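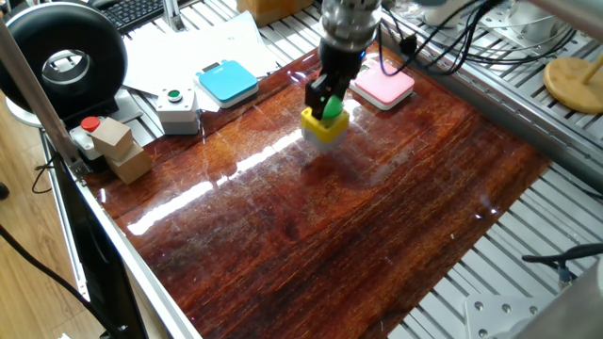 Nurelwood Buttons and Pads — data card

Version 2, last revised 4/23/24
Maintainer: Inês Gouveia
Labels checked by: Dymphna Madigan

Summary

Nurelwood Buttons and Pads is a set of 360 labelled records of small coloured objects laid out on a wood-grain tabletop. It covers push buttons, button boxes, flat square pads and plain cubes. Each record gives the object type, the colour of each part, what the object rests on, and its nearest neighbour. The set is meant for work on colour naming and on relations such as "on", "behind" and "left of".

Contents

records.csv — one row per labelled object
layouts.csv — one row per table layout
colours.txt — the permitted colour names
notes.txt — free-text remarks from the label check
LICENCE.txt

Fields in records.csv

object_id: a short code, unique within the layout
type: button, button_box, pad, cube or other
colour_top: colour of the uppermost part
colour_body: colour of the part below it, blank if there is none
rests_on: table, frame, paper, or another object_id
neighbour: object_id of the nearest object
checked: y or n

Colour names

Colours are recorded as plain names only. Light blue and blue are kept separate. Grey covers everything between white and black, silver included. The spelling is "grey" throughout; version 1 mixed "grey" and "gray", and scripts that match on the old spelling will need a small change.

Stacked items

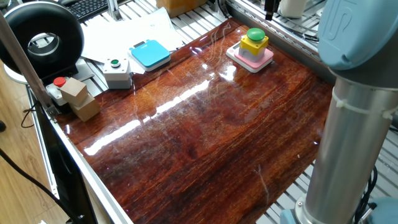 Parts that sit on top of one another are labelled from the top down, and the type is taken from the uppermost part that can be pressed. Where there are more than two colours, the lower ones go in notes.txt in the same order. The green button near the upper middle of the table is therefore entered as type button, colour_top green, colour_body yellow, with the pink base in the notes. The cardboard cubes at the corner are handled differently: each gets its own row, and the upper one has the lower one's object_id under rests_on. An offset between cubes is not measured.

Surface and background

The tabletop is glossy and reddish brown. Glare can wash out the grain, and pale objects on or near a bright streak should be labelled from their edges. Loose paper behind the table is never given a row, but it is a valid value for rests_on. Cables, poles and keyboards are left out of both tables.

Known problems

The layouts coded VAL, from the Valente batch, have no neighbour values. A further 20 records are marked checked = n and should be left out of any scoring. Red and pink were confused in several early rows; Dymphna corrected these in September, but copies downloaded from the Ikach mirror before then still carry the errors.

Citing

Gouveia, I. and Madigan, D. Nurelwood Buttons and Pads, version 2. Andville.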